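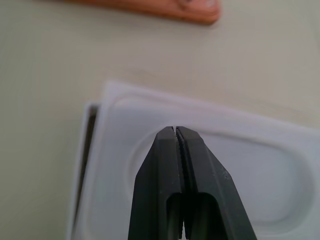
Closed to a point.

The Piano from Zisitville

My aunt decided she wanted a piano the same week the doctor told her to stop climbing ladders, and I have always believed the two things were connected, although she said they weren't and she was not a woman you argued with before lunch. She had painted houses for most of her life, inside and out, all over Prermont, and she had hands like a pair of old garden gloves. She had never played a note. What she had done was listen, because people who are having their dining rooms painted will sometimes forget you are in the house, and over the years she had stood on her ladder through a great many piano lessons, some of them very bad.

The one she wanted was in the window of Munasinghe, the music store in Zisitville, between a drum and a rack of sheet music that the sun had turned yellow. It was an upright, dark brown, with a ring on the lid where somebody had once left a cup. The card on it said 1,090 dollars. My aunt went in, looked it over the way she would have looked over a porch, and said she would give 700 for it. The man in the store said he couldn't possibly. She told him that was fine and asked if she could sit down for a minute, on account of her hip, and the only place to sit was the piano bench.

She sat there until nearly closing. She didn't play, she just rested her hands on the lid and told him about the houses, and which ones had good plaster and which had only wallpaper holding them up, and it came out that his mother's house on the hill was one she had painted, a soft green, the year of the big snow. He remembered that green. He remembered her, too, or at least he remembered a lady on a ladder who had given him half a cheese sandwich when he was home sick from school. So she got it for 700 after all, but then there was the moving, which was 300 more, and she paid that without a word because she said you should never bargain with people who are carrying something heavy.

I should say that she lived up on the second floor then, over the shoe repair, and the stairs had a turn in them. The movers came on a Thursday in January, with the sidewalk all ice, and they got the piano as far as the turn and there it stayed. It would go neither up nor down. They tried it on its end and they took the door off, and one of them went and stood in the street looking up at the window for a long time and came back shaking his head. At last they had to go, they had another job waiting in Dreteck, and they promised to be back in the morning with straps and a bigger man.

So the piano spent that night on the stairs. My aunt made soup. I had come over to be useful and had mostly been in the way, and when it got dark I put on my coat and found that I couldn't leave, because the piano was between me and the street. She thought this was the funniest thing that had ever happened to anyone. She gave me the good blanket and the couch, and we ate our soup with the door to the landing open so that we could look at it down there, leaning a little, with the stair light shining on its lid.

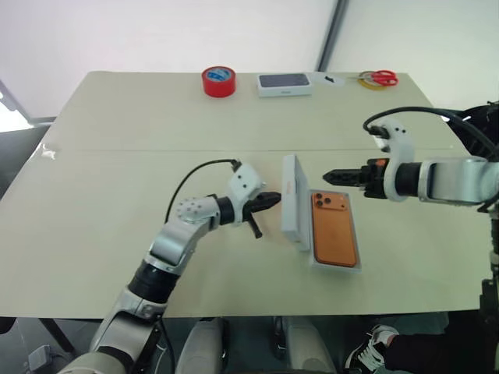

"Why did you want a piano, after all this time?" I asked her.

"I wanted to hear what it sounds like from the floor," she said. "I only ever heard one from up near the ceiling."

I didn't know what to say to that, so I washed the bowls. While I was drying them I heard her go out on the landing, slowly, one hand on the wall, and then the creak of her sitting down on the steps. There was some bumping, and the lid going up. Then came one note, quite low, and a long wait, and the same note again. The whole stairwell hummed with it. I could feel it in the dish I was holding.

The shoe repair man had stayed late to finish a pair of boots, and he opened his door at the bottom and called up to ask if everything was all right. She called back that it was all right, and would he like some soup? He said he would, and then of course we had the trouble of getting it to him. In the end I lowered it out of the kitchen window in a paint can, a clean one, on the end of a clothesline, and he stood on the ice in his apron and caught hold of it with both arms. He left his door open while he ate. She played him the low note and then a higher one she had found that she thought went nicely with it, and he said he knew the song, which was kind of him.

The movers came at eight with the straps and the bigger man, and they had it up in the front room before the coffee was ready. He asked her for a tune, the bigger man did, wiping his neck with his cap. She told him she only knew the two notes so far, and that he was welcome to sit down and hear them, and he pulled out a kitchen chair and sat.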